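Bindu Namboodiri runs the garment-care room at Ullbridge, where household folding and sorting methods are written down step by step. Her current sheet covers the T-shirt.

"The cover matters more than the shirt," she said. "A plain cloth in a pale color shows you where the hem is."

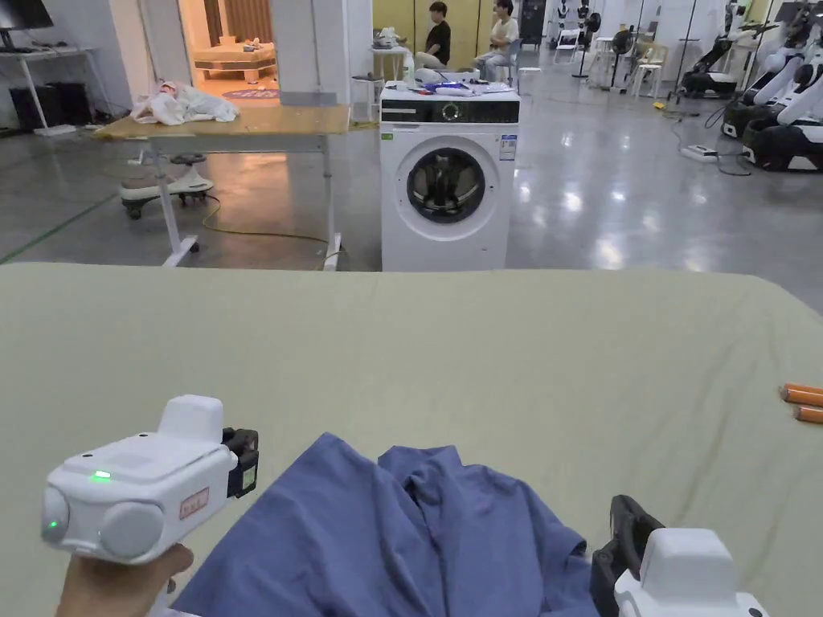 Blue garment on the covered surface, washing machine behind.

The Grurnance method starts with a crumpled garment. Namboodiri has logged 1198 folds since October, 51 of them discarded for bad notes. Each shirt is opened from the shoulders, then smoothed toward the hem.

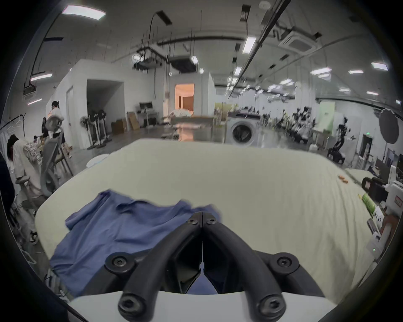
Panicker disagrees on that point and would start from the hem, saying "the shoulders take care of themselves" once the side seams are straight.

Namboodiri has tried both. "On a heavy knit, fine – on thin cotton the neck twists."

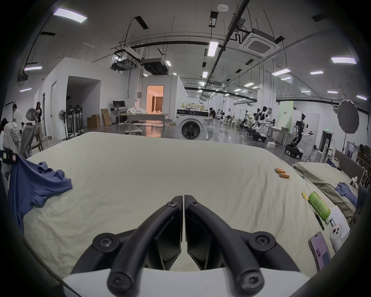
She also limits the working area to 80 centimeters across. "Past that you are leaning, and the second sleeve comes out crooked."

The next sheet, Peltier, deals with mixed piles and will need some 600 folds.

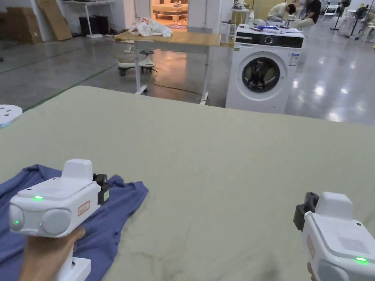
T-shirt at the left of the green cloth, before the work table and washer.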